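From the utility room

2020-04-09

Hello again, all. Several of you wrote in after the March letter asking if I'd do something on laundry, and as I've been washing everything in sight for weeks I have plenty to say about it!

First, the shelf. Mine had got into a shocking state. I had the remains of a Multico powder gone solid at the bottom of the box, a stain spray with no nozzle, and 12 dried-up dishwasher tablets that I'd been saving for reasons I can't remember. It all came off, the shelf got a wipe with hot water and a drop of washing-up liquid, and only the things I really use went back. It took one morning, including a long tea break (and a biscuit, since you ask).

Then I had a think about liquid detergent. I used to be a powder person through and through, mostly out of loyalty to my mum, but I've come round to liquid for anything dark. Powder left those chalky streaks on my navy jumpers, and on a short cool wash it never seemed to dissolve properly. I still keep a small box for towels and tea towels, which like a good hot wash. 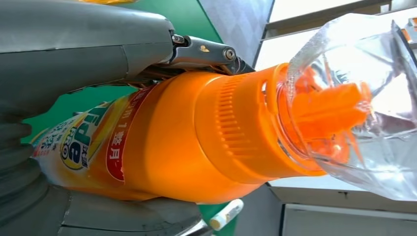

Bright orange with a nice wide screw cap - easy to spot on any shelf.

I do like a bottle with ridges round the cap. My hands are usually damp by the time I get to the washing, and a smooth lid has me hunting for a tea towel to grip it with. Wipe the neck before you screw the cap back on, too. The drips run down and glue the bottle to the shelf, and then you lift it and bring the shelf paper up as well. Ask me how I know.

Hacer Karakaya wrote from over the hill with a good tip about measuring. She was pouring by eye and getting through bottles at a terrible rate, so now she keeps an old medicine cup beside the machine and reads the dose off the label each time she buys a different sort. I've started doing the same with a little Gurnari egg cup, marked on the side with nail varnish. My towels have gone softer already - I'd been using far too much and it wasn't rinsing out.

If your bottle's nearly done, stand it upside down in a mug overnight with the cap on tight. You can get up to 95 ml more out of a big one, which does me for a couple of loads.

Next time I'll be tackling the peg bag. Do send me your questions about wool before then, as I've got a blanket from Guimarães that I'm too scared to wash.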